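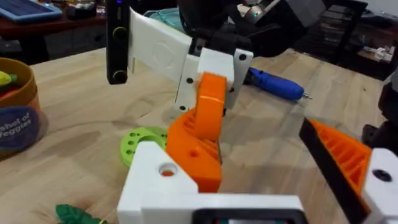

A reply on my earlier post said to leave the old oil alone and put varnish straight over it, because oil never lasts on a table people eat at. I was about to do that, but the bloke at the Homar counter said varnish over oil will peel, so now I'm stuck.

The table is solid timber, not veneer, pale, and it seats the whole family. It was $4000 new and we've had it for five years. It came oiled from the shop in Nullisgate and the care card only says "re-oil as needed". The end near the kitchen has gone dull and a bit grey, and there are white rings from mugs. The other end still looks fine. I have most of a tin of Grollberg clear oil in the shed, lid on tight, but I don't know how old it is.

What I'd like to know is whether I should sand the whole top or only the bad end, and whether to stay with oil or change to something harder. I'd rather not have it out of use for too long. I do have a sander but I've only ever used it on a fence.

Asked by wattle_and_wire in Home & Garden, September

jarrahjoe

Stay with oil. Your Homar bloke is right. Varnish needs something to grip and old oil doesn't give it much, especially if there's been furniture polish on there as well. You could strip it right back and varnish, but then the next time it gets marked you have to strip the lot again. With oil you can fix it in an afternoon.

Sand the whole top, not only the bad end. If you do one end it will come up a different colour and you'll see the join every time the sun comes in. Go lightly, fine paper, with the grain, and finish by hand. The white rings are usually in the finish and not in the wood, so they should go pretty quickly. The grey is water that has got into the timber, and you may need to go a bit coarser there first.
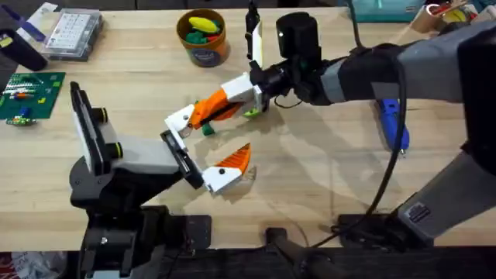 Colour is the other thing to sort out before you open any tin. Most oils go on darker than people expect, and the ones based on linseed keep yellowing for years. On dark timber you'd never notice. On a top as light as the one in the photo, with that pale grain running along it, you would notice straight away, so test it underneath first and leave the patch for a few days. If it goes too yellow for you, look for an oil with a bit of white pigment in it. They're sold for exactly this and they keep the timber looking close to how it does bare.

Then two thin coats. Wipe off everything that hasn't soaked in, and I mean everything, or it will stay sticky. Lay the rags out flat outside to dry before you bin them. Oily rags in a heap can catch fire by themselves.

Sue that old tin for the shed door or something. If there's a skin on it I wouldn't put it on a good table.

tidyhouse_ta

I just use Noiphan wax on mine and it looks good. No sanding. Mayonnaise takes the rings out too, leave it on overnight.

jarrahjoe

"Use" that old tin, sorry, not sue. Also, if you do try the wax, do it after the oil has cured and not before. Wax under oil stops it soaking in and you'll be sanding again. I'd give the oil about 2 weeks before anything wet or hot goes on it without a mat. You can eat off it sooner with a cloth down.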